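Progress report to the Lilliment Fund
Project: Moving the Acuña credit cooperative to a new loan ledger
Period: second half of the grant, first report
Prepared by: Elba Núñez, project lead

Dear Teresa Tierney,

I send you the progress report for this period, as our grant agreement asks. I have followed the order of headings from your template, with one exception: the part about money comes near the end, after the part about people, because the first is difficult to read without the second.

Where we are

The old ledger of the cooperative was written many years ago by a member of the staff who has now retired. It runs on one server in the back office of the Acuña branch, and each evening it produces the balances of all the savings and loan accounts. The purpose of the grant is to replace it with Millia, the ledger system which we selected in the first half of the project, and to do this without closing the counters during working hours.

At the end of this period, Millia is installed and it receives a copy of every transaction. The two systems run side by side. The old ledger is still the official one. Each morning at 7 a.m. a small program compares the closing balances of both and writes a list of differences. In the first week this list had 114 accounts. Today it has six, and we know the cause of each.

Most of the differences came from interest. The old ledger rounds the interest at the end of every day, and Millia keeps the full amount and rounds only when the interest is posted to the account. The amounts are very small, but a member who looks at her statement sees a different figure, and she has the right to ask why. We decided to set Millia to the old way of rounding until the end of the financial year, and to change it then with a letter to the members. Our external auditor was informed and has accepted this in writing.

The six accounts which remain are old loans that were restructured by hand. For these the repayment plan exists only on paper in the branch. Two of my colleagues are entering the plans again, and each plan is checked by a loan officer who did not enter it.

Connection to the payment network

This part is late. The connection goes through Telinitz, who process our card payments and our transfers to other institutions. We expected to receive their test access in March. We received it in April, and the certificate was issued in the name of the old server, so it had to be issued a second time. I do not want to put all the blame on the supplier. Our request form was filled in before we had decided the name of the new server, and we should have waited.

The test transfers now go out and come back correctly. Returned transfers are not yet handled well. When a transfer is refused by the receiving institution, Millia puts the money in a holding account and waits for a person to release it, while the old ledger returned it to the member automatically. We have asked for a change in the settings and we are testing it now. 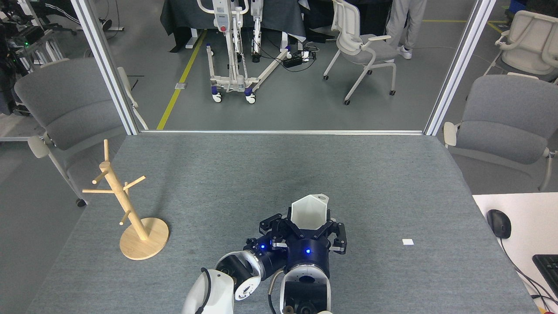
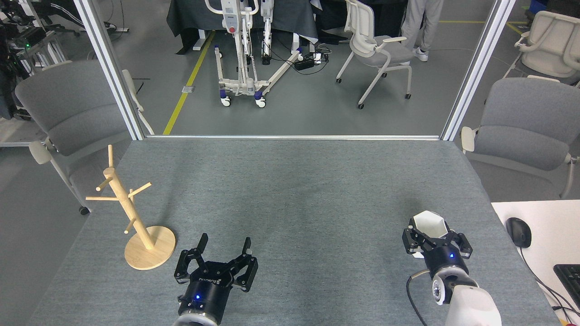
Will the members be unable to use their accounts on the day of the change?

The counters will stay open as usual. Card payments and outgoing transfers will stop at 8 p.m. on the evening before and start again when the balances of both systems have been compared and signed, which took 80 minutes in our last rehearsal. A notice will be placed in the branches and on the paper statements one month before.

Staff and training

All the counter staff have completed the basic course. The loan officers have finished the first part only, and the second part will be held when the screens for loan applications are final. The staff asked for a printed guide of the most frequent operations, and we have written one — it is short, and it uses the same words that they see on the screen.

One concern was raised by the counter staff and I think it is correct. In the old ledger, a mistake in a deposit could be corrected by the same person until the end of the day. Millia asks for a second person. In the small branches there is sometimes only one person at the counter over the lunch hour. We are preparing a rule which allows the correction to be approved by telephone from the Acuña branch, with a record kept in both places.

Money

Spending is within the approved budget. The license and the installation are paid in full. Training cost less than planned, as we used our own meeting room. The cost of the connection will be higher, as the second certificate and the extra test period were not included in the first offer. I ask your permission to move the unused training money to the connection line. The total of the grant does not change, and the detailed table is attached to the form you sent me.

Next period

We will enter the remaining repayment plans, finish the tests of returned transfers and hold the second part of the loan officers' course. After this we will make one more full rehearsal, including a return to the old ledger, so that we are sure it can be done if the change must be stopped. The old server will be kept running in read-only mode for six months after the change.

I need your answer about the budget line before we sign the extended test period with Telinitz. The other points in this report do not need a decision from you.

With kind regards,
Elba Núñez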